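작업일지 / 일요일 오후 / 세면대 쪽

수전 물 새는 거 드디어 손댐. 지난주부터 레버 끝까지 내려도 똑똑 떨어진다고 메모 붙어 있었는데 다들 보고 지나감. 나도 지나감.

3시쯤 시작. 앵글밸브부터 잠금. 오른쪽은 잘 돌아가는데 왼쪽 뻑뻑해서 한참 걸림. 다음에 건드릴 사람은 억지로 돌리지 말고 윤활제 뿌리고 좀 기다릴 것. 레버 빼고 카트리지 꺼내보니 고무링 한쪽이 눌려서 납작해져 있음. 물때도 꽤 끼어 있고. 링만 갈면 될 줄 알았는데 Grutico 링 세트에 맞는 치수가 없음. 19mm짜리는 헐렁하고 그 아래는 아예 안 들어감. 결국 카트리지 통째로 교체하기로. 예비품은 Brodau 서랍 둘째 칸에 하나 있었음 (이제 없음, 주문 필요).

교체하고 조립. 레버 방향 한번 거꾸로 끼워서 다시 뺌. 시간 낭비. 레버 길어서 방향 틀리면 바로 티가 나니까 조이기 전에 한번 돌려보면 됨.

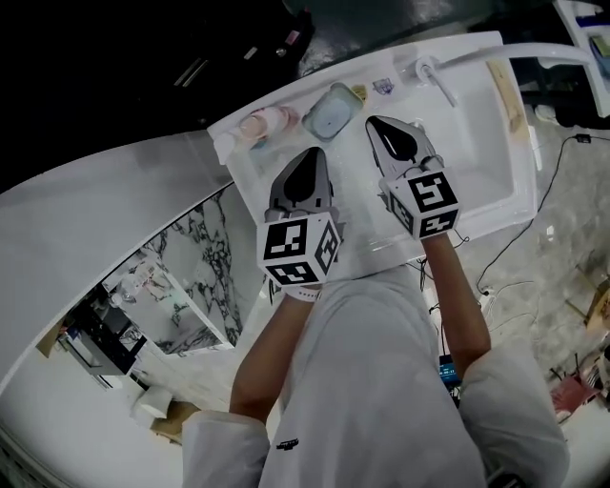
물 틀어서 확인. 찬물 더운물 다 나오고 잠그면 멈춤. 컵 받쳐놓고 한 시간 뒤에 다시 봤는데 바닥에 물 없음. 일단 된걸로 침. 월요일 아침에 누가 한번 더 봐주세요.

하는 김에 세면대 청소도 함.
- 안쪽은 중성세제로만. 지난번에 거친 수세미 써서 광 죽은 데 있음, 그거 다시는 쓰지 말것
- 뒤쪽 턱에 올려놓는 물건들 밑이 제일 더러움. 하늘색 비누받침 들어보니 밑에 비눗물이 굳어 있었음. 뜨거운 물에 불려서 닦음
- 분홍색이랑 흰색 섞인 원통형 통도 밑면 닦아서 원래 자리에
- 흰색 보라색 봉지는 뭔지 몰라서 그냥 둠. 주인 있으면 이름 써주세요
- 상판은 곡면이라 물기가 앞쪽으로 흘러 모임. 마른 걸레로 한번 더
- 대리석 무늬 판은 산성 세제 금지!! 재질 확인이 안되서 조심하는 게 나음

세제 희석은 Hegde 중성 원액으로 물 400ml에 뚜껑 하나. 전에 쓰던 Flesteo 것보다 거품 적고 헹구기 편함. 냄새는 좀 별로.

키친타올은 바닥에 두면 밑동이 젖어서 버리게 됨. 걸이를 하나 달든가 선반 위로 올리든가 해야 하는데 오늘은 못함. 골판지도 물 닿는 데서 치워야 함, 분리수거 나갈 때 같이.

앵글밸브 왼쪽은 조만간 갈아야 할 듯. 지금은 새지는 않는데 돌릴 때 걸리는 느낌이 영 안 좋다. 급할 때 안 잠기면 곤란함. 카트리지 주문할 때 같이 넣으면 될 것 같음.

살 것
카트리지 (오늘 뺀 거 지퍼백에 넣어서 서랍에 둠, 치수 재서 맞출 것)
앵글밸브 1
고무링은 세트 말고 낱개로
부드러운 스펀지. 저번에 산 2,000원짜리 괜찮았음
타올 걸이, 나사 말고 붙이는 걸로

공구는 다 제자리에 넣었고 몽키스패너만 물 묻어서 펼쳐서 말리는 중. 내일 오는 사람이 넣어주세요. 뺀 고무링도 같은 지퍼백 안에 있음.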